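Subject: Re: [packing-floor] What happens to the wrap bench
Date: June 2021

On the list last night, someone from the afternoon crew wrote:

> We were told at the start of the Prulden trial that the arms would do the
> wrapping and we would do "the rest". Can anybody say what the rest is? I
> have wrapped jars for nine years. I don't mind learning something else but
> I would like to know what it is before the roster changes. Also is it true
> the bench hours are being cut?

I have been on the trial bench since January, so I'll answer what I can. I'm a packer, same classification as most of you, and I'm not speaking for Fernusia.

The hours first. The roster that went up has the same number of hours on it as the old one. What has changed is where they are. The manual wrap bench goes from three shifts to two, and the difference moves to the trial bench and to inwards goods. If you are on the late shift at the wrap bench, you are the ones affected, and you should have had a letter by now. If you haven't, ask for it in writing.

As for "the rest", most of it is setting up and checking. You lay out the bubble wrap, put the jars out, start the run and stay close by. When the arms lose a jar or grab the sheet twice, you stop them, clear the bench and log it in Memon. The log matters more than I expected. If you write "failed again" the Prulden people can't do anything with it. If you write that the sheet was curled at the near side and the gripper caught it, they can.

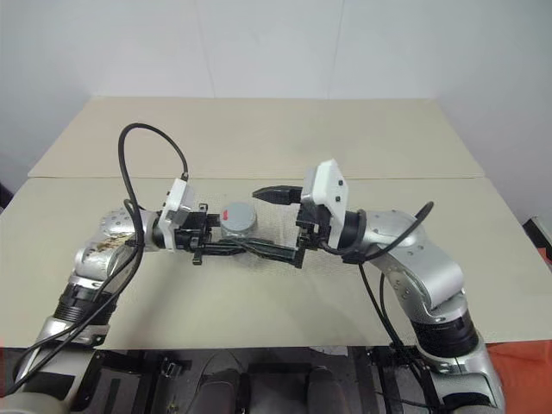 Speed is the other thing people ask me about. A good hand at the manual bench does 153 jars an hour. The trial bench does 60 on a decent day, and that includes the stops. So the arms are well behind us, and I don't think they will catch up this year. What management like is that they can run through the meal break, although at the moment they don't, as the rule is that a trained person has to be there.

My wrists are better than they were. I used to strap the right one by mid-shift and I have stopped doing that. Against that, it is a lot of standing and watching, and the colour on the status light is hard to pick if you're at the far side of the bench. I get more tired in the head than I did wrapping. Two of us have asked for a stool and a swap every hour with inwards goods. The swap has been agreed to. The stool has not.

Training is three half-days, paid, done on site. You learn the stop procedure, the cleaning and the Memon screens. You don't need to know any programming. There is no pay difference at present and I think that should be raised, given you are signing off the log at the end of each run. Bring it up at the Cisska site meeting too, because they are next in line for a bench and will probably get whatever terms we settle for.

So far we have put 3,074 jars through since the count was reset. I can send the stop log to anyone who wants to read it. It's long and fairly dull, but it will tell you more about the job than the leaflet did.

If you want to come and stand at the bench for an hour before you decide about training, let your leading hand know. You'll need safety glasses and your hair tied back.

--
Trial bench, day shift
Fernusia packing floor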